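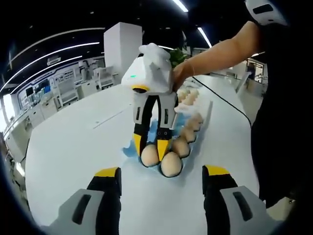 Brown eggs on a white table, with a blue tray.

Egg sorting is the work of dividing eggs into groups before they are packed or sold. The eggs are usually divided by size, by shell colour and by the condition of the shell.

In small places the work is done on a table with a smooth top, which is easy to wipe. Eggs with cracks are put aside. Clean eggs are placed in trays, commonly with the pointed end down.

Shell colour depends mainly on the breed of the hen. It does not show how the egg will taste.

At Clustidley, the egg store was started by Nest Gethin with 89 hens and two sorting tables. Later it was managed by Berwyn Pritchard, and the number of hens grew to 963.

See also: Egg carton, Candling, Poultry farming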